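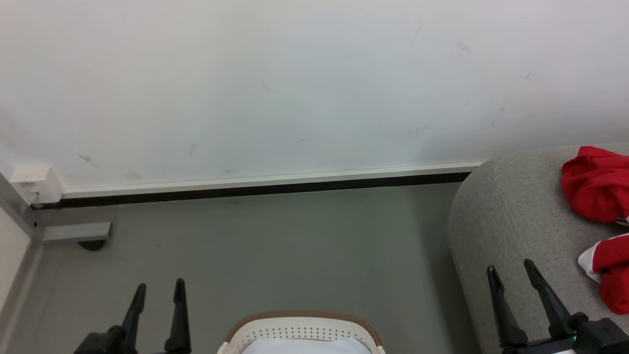
# Olcombe textile room: surfaces and sorting

Clornonwood, August 22, 2025

The Olcombe room is used for sorting and folding mixed household textiles. Nevik keeps this page as a condition record, so the entries cover the finishes as well as the goods. Entries are short. Measurements are in millimeters unless stated otherwise.

## 1. Wall base and floor

White painted wall, white baseboard, black trim band at floor level. Small dark scuffs and streaks on the paint, one of them a diagonal smudge on the left above the baseboard. Gray matte floor with no visible seams, a few faint specks. The gray metal upright at the left has a black foot pad under its bracket.

Wall marks are graded by what removes them:

- **Grade A:** comes off with a dry white cloth.
- **Grade B:** needs a damp cloth and a drop of dish soap.
- **Grade C:** the paint is broken. Leave it for the November touch-up.

Do not use a scouring pad on grade B marks. It polishes the paint, and the shiny patch is easier to see than the scuff was. Colored cloths are kept off the walls altogether.

The black trim is wiped along its length with the cloth folded to a narrow pad. Work from the corner outward. Dust collects where the trim meets the floor, and a soft brush clears it before wiping. Chairs go back at least 90 from the baseboard – closer than that and the backs start a new row of marks.

## 2. Work height

The folding surface is set at 810 from the floor. Grigaitė tables came with a higher setting, and the legs were lowered one notch at installation. Check the height after any move, and check that all the feet are down. A table that rocks will give a crooked fold on anything wider than a hand towel.

## 3. Sort rules

The current lot is 243 pieces, of which 54 are red or mostly red. Reds are sorted first, by weight of cloth:

1. Thin red cloth, hemmed
2. Thick red cloth, terry or knit
3. White with red trim or stripes
4. Anything with a loose or missing hem, set aside for repair

Group 3 is washed with the whites only after a color test on the wrong side of the fabric. Press a damp white cloth on the stripe for one minute and look for pink.

Thin cloths are opened fully before folding. Find the hem first and line it up with the table edge; the stitched side is the straighter reference on a piece that has been washed many times.

## 4. Red cloth, hem up

Thin red fabric, creased, with a row of small stitches along the hem. Beside it, a small white piece with red stripes.
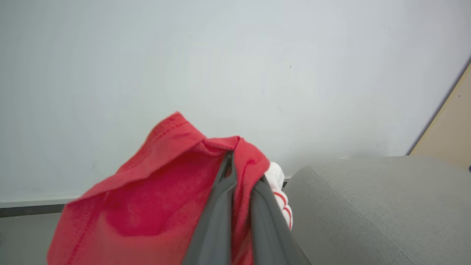
**Should a crumpled thin cloth be ironed before it is folded?**

Smooth it by hand first and iron it only if the creases still hold the hem out of line. Most thin cloths fold flat after one pass of the palm from the center to each side. If an iron is needed, use the setting on the care label, press the hem last, and let the cloth cool flat before stacking.

Stacks are turned hem side in, with the repair pile kept on its own shelf.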